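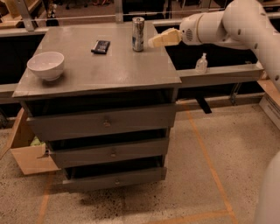 February, a bit after nine at night, feet up on the radiator

Tape day today! I've been going on about the floor tape for so long that I think Gwenaël finally gave in just to get some peace. We spent the whole first half of the morning arguing over what the orange lines mean, which sounds silly until you ask the people in the room and get a different answer from every one of them. I thought orange meant "stay out while the arm is live." Gwenaël thought it meant "furniture goes inside here." The new intern thought it was left over from whoever had the space before us (fair enough, I suppose, it does look like that).

So now there's a rule and it's written on the wall. Orange is for people. If the arm is powered, your feet are on the far side of the orange, and if you have to cross you say "crossing" out loud and wait until the operator says "held." We tried it out until lunch and felt like complete idiots, and then by two o'clock everyone was doing it without thinking. I even said "crossing" on my way to the coffee machine.

The reset sheet was harder. The Brekent people want every trial to begin from the same setup, and I'm all for that, but their sheet says "objects placed naturally" and I could cry. Naturally according to who? My natural is a can at the back, Gwenaël Tanguy's natural is everything lined up like a store shelf. We did 47 resets today and I stopped to compare notes after a bunch of them, and the bowl alone had wandered all over its corner. My rewrite says bowl upright, near the left front corner, can standing toward the back, anything flat goes between them and never hanging over the edge. Then you step back over the line and say "clear." It's four lines long. The old one was a page and a half and I'm pretty sure I'm the only person who ever read it to the end.

We also got into drawers. Do they have to be fully shut before a run? The Jeretti checklist says yes, and I've always ticked the box, but I've ticked it plenty of times without bending down to look, and I wrote that in the log today because it felt bad not to. I'd like the sheet to say "closed" or "open a little" and make you circle one. A drawer that's out by a finger's width is fine if you know about it. It's the not knowing that makes the results useless later, when you're trying to work out why one afternoon looks so different from the next.

Speed cap: still fighting about it. I want 200 millimeters a second whenever anybody is in the room, full stop, no matter which side of the tape they're on. Gwenaël says that'll eat the whole week, and he has a point, we owe Patitar 625 trials and we're at 379. But I've worked in a place where the slow setting was "for visitors" and I didn't like what it did to people's habits. We left it that the cap stays on for now and we look at the numbers again when we're past the halfway mark on the next batch. He was pretty nice about it. He also ate the last of my crackers, so call it even.

Oh, and packing boxes! I put in a line that cardboard gets flattened or carried out at the end of each shift, and I want it on the same sheet as the rest, because a separate housekeeping sheet just ends up in a drawer. Mägi (the safety consultants, very thorough, very fond of binders) will want it in their format, with a revision number and a signature box. Fine, they can have their signature box.

Things for tomorrow: print the new reset sheet big enough to read from behind the line. Ask whether the e-stop check goes at the start of the shift or before every block, I say every block. Buy more orange tape, the good kind. Buy crackers.

My knees hurt from crawling around on concrete and I still have a bit of tape stuck to my sock. Going to bed.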